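Most tips for "getting noticed at work" are written by people selling a course, and I have read plenty of them. The ones below come from a workshop floor, where promotion to lead hand is supposed to go on merit. I have my doubts about that, so keep a record.

## Write down what you did

Buy a cheap notebook and keep it in your apron or your locker. At the end of a shift, put down the job, what went wrong with it and what you did about it. Two lines will do. When review time comes in May, your supervisor will remember the last three weeks and whoever he eats lunch with. You will have the rest of the year on paper.

Skip the apps. At Plavgate we were given one called Hovel that was going to "surface hidden talent." It asked 433 questions over a winter and surfaced the same three men who already ran the night shift.

## Ask what the next job up requires

Ask for it in writing. If the answer is "a good attitude," ask again. A real list has things on it you can pass or fail: set up the big saw alone, sign off a batch, train a new starter. If there is no list, somebody is choosing by feel, and you may as well know that early.

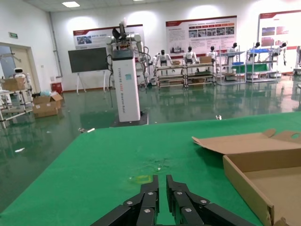
Once you have the list, check it against the people who got the job before you. I did this once and found that two of them had never signed off a batch in their lives. I brought it up politely. The list got shorter.

## Be careful with mentoring

A mentor who can put you on a better job is worth having. One who buys you coffee and tells you to be patient is mostly a way for the company to fill a page in its report — and it eats your break.

## Don't do the extra work for free forever

Covering for a lead hand is fine for a month. Put the start date in your notebook. After that, ask for the pay or the title, and if you get neither, hand the keys back.

## Training days

Go if it ends in a ticket that another employer would accept. Faluvora runs a decent one on machine setup. The half-day sessions on "confidence" I would leave alone. I never met a quiet worker who was passed over for lack of a breathing exercise.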